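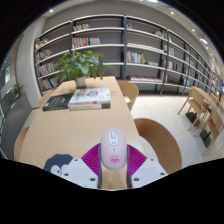

Pink mouse, purple fingers, long table.

So it's been two months since the sorting line at Remach went over to the arms, and people keep asking me how it's going, so here's the long version (sorry, Mom).

I started on returns at the Nukville building when it was all by hand. A tote came down, you pulled out whatever somebody had sent back -- mice, mugs, phone cases, one time a single ski boot -- and you looked it over and put it in a bin. There were 16 of us on a shift. Since July the arms do most of the lifting and we do what Ute Weidemann calls teaching, so a good part of my day now is picking things up with a gripper in my hand. Pick up, hold, set down, again. My record is 159 in one shift and my thumb let me know all about it!

What's changed? My back, for one. I used to go home and lie on the kitchen floor. Now it's my wrist, and we had to fight a bit to get breaks every two hours written down for the new job, seeing as the old rules only talked about lifting. Get that in writing before the machines show up, if you're ever asked.

The other thing is the talking. On the line you stood next to people and gabbed all day. Teaching is quieter, and I miss it more than I thought I would. Leonie Schmieder went over to the Hagedorn site because of that, and I don't blame her.

The pay went up a little, around 10 percent. We're still the same number of people, but three of the newer ones are on contracts that run out this winter and they haven't heard a thing. I asked at the last meeting and got a lot of nodding.

More when I know more.

Last updated: 17 Sep 2026

Comments

marnie_k: My thumb hurts just reading this. Do they at least rotate you?

Dell: We got the arms at Etden last year. Ask about the contracts again, and ask in an email.

packratpat: What happened to the ski boot??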